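Sorting the jersey pile

February 28, 2021

I have been putting off the airing cupboard since August, and this weekend it rained both days so I got on with it. The plan was to deal with anything made of jersey: T-shirts, vests, the old pyjama bottoms, the tops I only wear for painting. I took the lot downstairs in two bags and worked through it on a table, which is easier on my back than the bed.

My rule was simple. Anything I would wear to the shop goes back in the cupboard. Anything sound but dull goes to the charity collection at Gourlay, when they start taking clothes again. The rest gets cut up for cloths. I ended up with 13 to keep and 6 for cloths, and a bag for Gourlay that I haven't tied up yet in case I change my mind.

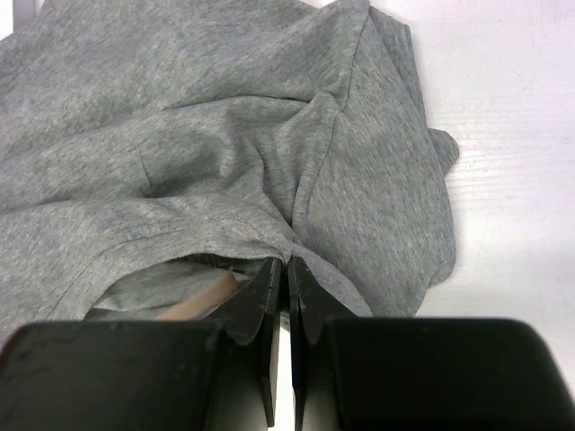

Grey marl is the hardest colour to judge. Black fades and white goes dingy, so you know where you are with those, but the flecks in grey hide a lot and I have put things away for years thinking they were fine. You need to spread the cloth out in good light, preferably against something white. It was only like that I noticed the few faint yellowish spots on this one, low down on the flatter panel near the edge. Folded in the cupboard it would have passed.

I don't know what the spots are. Alžběta Kadlec, who I used to share a house with in Wamesa, swore by a paste of bicarbonate and water left on for an hour before a normal wash. I'll try that first – no bleach, as I ruined a good vest that way. If it doesn't shift them I shall use it for gardening.

For the cloths, I cut along the side seams and then across under the arms, which gives two decent squares and some strips for tying up beans. Don't bother hemming them. Jersey curls at the edge but it doesn't fray much.

Next job is the towels, and after that the drawer of odd pillowcases, most of which don't match anything we own.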